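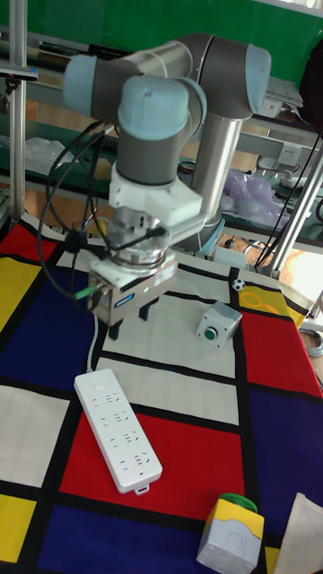
Varkora Color-Block Table Cover
Equipment and Furnishings Review
Flandside Technical Workshops
July 14, 2024

Summary of findings

The Varkora Color-Block Table Cover is a fabric cover for dining and utility tables, printed with rectangles of red, yellow, blue and white divided by thick black lines. It is sold as a household item. Flandside Technical Workshops purchased five of these covers in February and placed them on worktables used for light assembly, switch and control exercises, sorting tasks and general demonstration. This review reports on their condition and usefulness after that period of service.

The cover is recommended for light bench work and for teaching tables. It is not recommended for soldering, cutting, adhesives or any task in which liquids are handled in quantity. Departments that need a surface on which very small parts must be found quickly should read the section on visibility before placing an order.

Background to the purchase

The worktables in the green-walled rooms had previously been covered with plain gray matting. The matting was durable, but it was heavy, it curled at the corners, and it had to be removed by two people whenever the tables were rearranged. Several sections had also taken a permanent odor from cleaning products. Replacement matting was priced and found to be beyond what the furnishings budget allowed for this year.

A fabric cover was proposed as a lower-cost alternative for those tables where no hot or sharp work is carried out. Two products were ordered for comparison: the Varkora cover that is the subject of this review, and the Denudari Plain Weave Cover in solid cream. Both were obtained through Magaña Contract Supply, which handles our regular orders for linens and protective textiles. All covers were paid for at the listed price.

The choice of a strong pattern was questioned at the time of ordering. Staff were concerned that it would look out of place in a workshop and that it would tire the eyes. Those concerns are addressed below.

Fit and handling

The Varkora cover is supplied folded in a clear bag with a single card of washing instructions. The fold lines were sharp on arrival. They did not fall out under the cover's own weight, even after several days on the table, and a warm iron on the reverse side was needed to bring the surface flat. Buyers should allow time for this step. On a dining table a raised fold is of little consequence, but on a worktable it will tip a narrow component or stop a round one where it should roll.

Once pressed, the cover lies well. The hem is even on all four sides and has been stitched with a thread that matches the black of the printed lines. The corners are square. On one of the five covers the printed lines ran slightly out of true with the hem, so that a table edge and a black line that should have been parallel were visibly at odds along the length of the table. Magaña Contract Supply offered an exchange, which was declined, as the cover was otherwise sound.

The fabric shifts on smooth tabletops. When a power strip or similar item is pulled by its cord, the cover tends to travel with it and gather in front. Clips of the kind sold for outdoor tables hold it adequately along the edges. Double-sided tape was also tried and is not advised - it left residue on the underside that survived two washes.

Stability of objects

The weave is firm and reasonably flat. Push-button boxes, small switch housings and power strips all sit steadily on it and do not creep when pressed from above. This is an improvement on bare laminate, where lighter switch boxes would slide away from the hand unless held. A mushroom-style push button mounted on its own box can be struck repeatedly with the palm without the box moving any distance that matters in use.

Miniature balls, which are kept for sorting and placement exercises, come to rest on the cloth much sooner than on the uncovered table. Staff who work with children's groups regard this as the single most useful property of the cover. A ball that has been set down on a flat section will normally stay there unless the table is knocked.

Visibility and color

Opinion on the pattern was divided at first and has become more favorable with use. The large rectangles have proved to be a practical aid in giving directions. An instructor may ask for an object to be moved to a yellow area or returned to a white one, and the request is understood at once by a group standing on different sides of the table, for whom "left" and "right" do not agree. Several course sheets have since been rewritten to make use of this.

Contrast depends on the object. White items, including most of our power strips, stand out clearly on red and blue and are less distinct on white. Dark items are easily seen on yellow and on white, and much less easily where they lie across one of the thick black lines. Black screws and short pieces of black cable are the worst case. They have been swept to the floor with the crumbs on more than one occasion, and a supply of shallow trays is now kept nearby for loose hardware.

Objects with two strong colors of their own, such as a yellow and gray button box, were expected to be lost in the pattern. In practice they have not been. The rectangles are large enough that a hand-sized object usually falls within one or two of them, and its outline remains readable. Black-and-white objects are likewise clear on any of the colored areas.

As to tired eyes, staff were asked to report discomfort. Two did so during the first weeks, both while working for long periods on close tasks. They were provided with a sheet of beige paper to lay over the working area and have continued in this way without further complaint. Departments planning extended close work should consider the plain Denudari cover instead.

Wear

The rooms concerned recorded 3,326 individual table sessions over the review period, spread across all of the covered tables. Wear is accordingly greater than a household would see in the same time.

The print has held up well. The blue has softened slightly along the front edge, where forearms rest. The red and yellow show no change that can be detected when compared with a section of hem folded under and kept out of the light. The black lines have begun to gray where they cross the table edge, and this is the first place in which the age of a cover becomes apparent.

Two covers have small pulls in the weave caused by burrs on the underside of metal parts. Neither has developed into a hole. One cover was marked by a felt pen, and the mark has faded without disappearing.

Cleaning

The card recommends a cool wash and line drying. Each cover has been washed seven times. Shrinkage was noticeable after the first wash and negligible afterward. Purchasers whose table is close to the maximum stated size should take this into account, as the overhang on our longer tables is now shorter than we would have chosen.

No color transfer into the white areas was observed, including in one wash where a cover was left damp in the machine overnight. Dust and graphite brush out of the fabric with little effort. Light machine oil does not, and must be treated promptly with dish soap before washing. Coffee came out of the white areas completely and left a faint ring on yellow.

The cover must be ironed after every wash if a flat working surface is required. This is the principal cost of ownership and should be weighed honestly against the low purchase price. Matting requires a damp cloth and nothing more.

Comparison with the Denudari Plain Weave Cover

The Denudari cover is thicker, drapes more heavily and resists shifting without clips on all but the smoothest tables. Its folds fall out unaided within a day. It is also markedly more expensive, and its cream color shows every trace of handling. After the same period of service it appears older than the Varkora cover, although its fabric is in better condition. For a reception table or a display we would select the Denudari. For a table at which people work with their hands, the printed cover conceals ordinary soiling better and is simpler to give instructions over.

Safety notes

Neither cover carries a flame-resistance marking, and neither may be used under soldering stations, heat guns or lamps placed at close range. Power strips may be set on the cover for switch exercises within the normal limits of the room. The overhang should be checked at the front edge, where a long drop of fabric can be caught by a chair arm or a passing knee and drawn off together with whatever is on it.

Recommendation

Approved for purchase for light bench use and teaching tables, with clips. Departments should order one size larger than the table appears to require, and should press the cover before first use. Orders are to be placed through Magaña Contract Supply using the standard furnishings form. Covers already in service will remain on their present tables and will be inspected again in February.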